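Home Projects Team Reports Downloads Contact

Comparing Two Hand-Held Grippers on a Cloth Task
Kyu-ri Ahn and Fidel Saavedra, Millisthorpe

When we started in October we thought cloth would be the easy part, and we would like to thank everyone who kept a straight face. Our question was simple enough: given the same blue shirt and the same bed, which finger pads let a person pick up fabric with the least fuss, the stock ones (we call them Onness) or the wider Prorkari pads that Krešimir Angelovski printed for us? Each of us did 10 tries per pad, starting with a sleeve and then moving on to the hem. 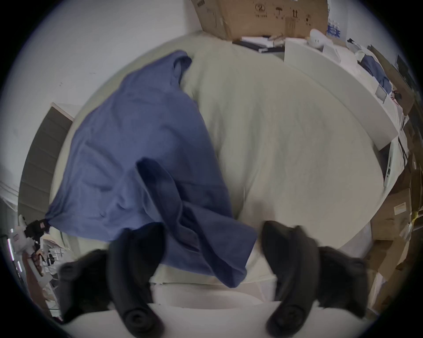

Using 2 grippers together

One hand can lift a shirt, but spreading it out nicely really wants a second one, so we added the two-gripper trials (and had a lot more fun!). We kept 652 short clips in the end, and the wide pads did better on thin edges, though they were clumsier whenever the cloth bunched up.

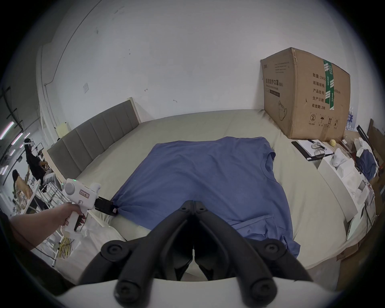

Fig. 2. One gripper holding the left edge of the t-shirt, the second open.

The view from the head was a late addition, and we're so glad we made it. The gripper cameras are wonderful close up, but it's hard to judge from them how the shirt lies on the bed as a whole, and we wanted both before choosing a pad. 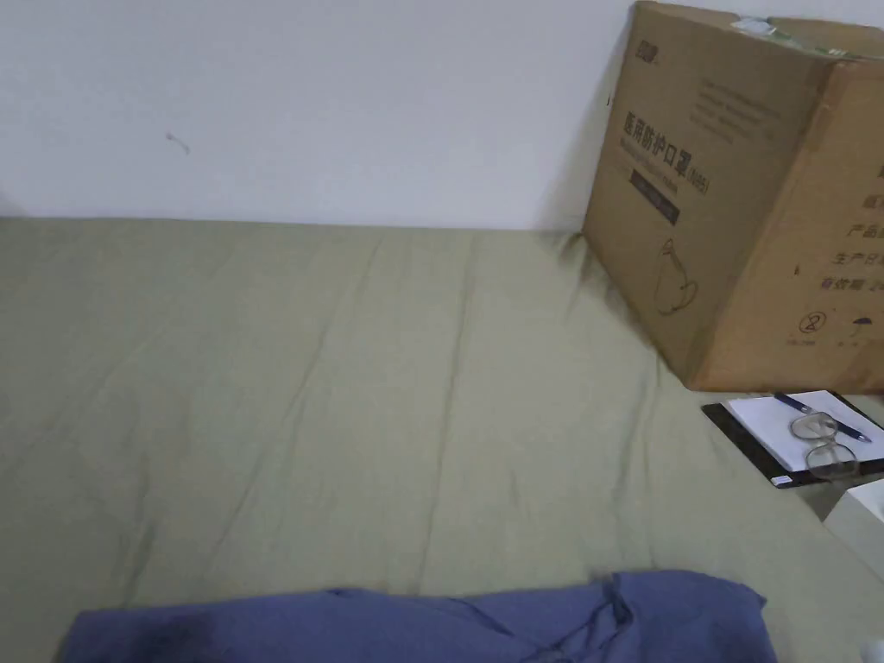
Soon-im Seo: I'd repeat the hem tries with a stiffer fabric before you settle on the wide pads. Thin cotton flatters them, and I'd like to see the bunching problem measured separately.

We plan to do exactly that next term, with a towel first.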